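Zavby Great Exhibition card model: three months on the dining table

I have wanted a model of the Crystal Palace since I was nine, when a school trip took us to the park and I was bitterly disappointed to find that the building had burnt down decades before I was born. So when the Zavby kit turned up in the window of the museum shop in Prestthorpe, I stood there for a bit pretending to think it over, and then I went in and bought it.

It's the Hyde Park version, the one from 1851, before they took the thing down and put up a much bigger one at Sydenham. I mention it because a lot of the cheaper kits muddle the two and give you the later building with its water towers. Zavby have got this right. You get the single barrel-roofed transept, the stepped tiers going up on either side, and even the elms inside, which were left standing and built over.

There are 585 pieces, all laser-cut card, plus a set of printed acetate sheets for the glazing. The card is lovely. It's crisp and a decent weight, and hardly anything tears when you press it out of the sheet (I ruined 2 pieces, both my own fault, and there are spares for the small columns anyway). The acetate is less lovely. It picks up fingerprints if you so much as look at it, and the printed glazing bars scratch off if you slide one sheet over another. Buy some cotton gloves!

Now, the booklet. It runs to 106 pages and only half of that is instructions. The rest is a history of the Exhibition, and I enjoyed it far more than I expected to. There's a good long section on Joseph Paxton and how he came to the job by way of greenhouses, and another on the shilling days, when ordinary working people could finally afford to get in and came by excursion train from all over the country. It's fair about the grumbling beforehand too, all the people who were sure the roof would come down or that London would be overrun with foreigners. I'd have liked more on the exhibits from outside Europe, which get a page and a half between them, and there's no reading list at all. For a booklet this good that's a shame.

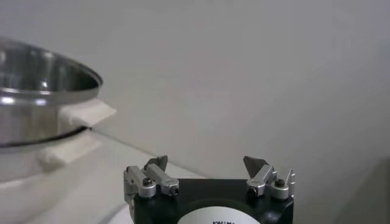 Steel pot and gripper, against a plain wall.

The instructions themselves are a mixed bag. Stages one to six are a joy, clear drawings and everything numbered. Then you reach the transept roof and whoever drew it seems to have gone home early. Ribs 14 and 15 are labelled the wrong way round, and I glued the lot before I noticed, so that was an evening gone with a scalpel and some very bad language. If you've got the same printing as me, dry fit the whole arch first and mark the ribs in pencil.

You'll want a better glue than the one in the box. I tried the Chareonsuk card adhesive, which comes with a long thin nozzle and dries clear, and it was a different job after that. It doesn't fog the acetate either. The little tube Zavby give you is stringy stuff and mine was half gone by the end of the south front.

How does it compare with the Carach one? I built that a few years ago and it's a simpler thing altogether, done in a weekend, with the windows just printed on flat card. Fine for a child doing the Victorians at school, and it has a nice sheet of paper visitors in bonnets and top hats. The Zavby has no people at all, so I've pinched the Carach ones, and they're slightly too big but I don't care. There's a family of them by the fountain now.

It takes up a good deal of room when it's finished, so measure your shelf. Mine lives on top of the bookcase under a sheet of tissue, and comes down when visitors show the slightest interest (or don't).

Four stars. I'd give it the fifth if they sorted out those ribs. There's a print run of 3000 according to the box, and the shop still had a small pile of them in January.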